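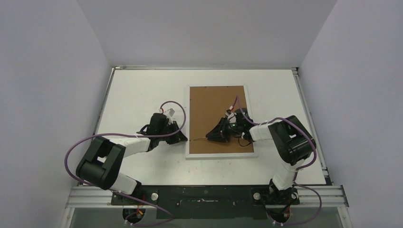
Two-arm cell, left gripper at the frame of the board, right gripper with the stick.

Purple cable makes big loops outside the elbow, how to fix it?

Posted by Halldóra Skov

Hello all. I look after a table cell with two arms, bought through Grendix. The purple cable goes from the small red-and-white connector at the wrist, along the white forearm, then outside the black elbow and down to the front. On both arms it stands far out in a loop. When the arms work close to the side walls I am afraid it will catch. After 207 hours the right arm lost its signal two times. Should I tie the cable to the forearm, or order a shorter one? I do not want to break the connector.

Akihiko Oshima
Please do not order shorter. The elbow needs this length when it folds. I made this mistake with our Hirano cell and pulled the connector out of its housing in one week.
What I do now: power off, move the arm by hand to the most folded pose and then to the most stretched one. In the stretched pose, mark the cable on both sides of the elbow. Put one soft hook-and-loop strap on the middle of the forearm and one on the lower link, and keep all the free length between them. No hard zip ties. Leave a small bow at the wrist also, so that the connector never carries the pull. I check the straps every 400 hours.
For the lost signal, first change the cables between left and right. If the fault moves to the left arm, it is the cable.

Bonamness
Same problem here, I used tape. It holds but gets sticky in summer.

Halldóra Skov
Thank you Akihiko. I changed the cables and the fault went to the left, so I ordered a new one in the same length. Straps are on both arms now. The thin black cable at the right wrist also hangs low, I will look at it next.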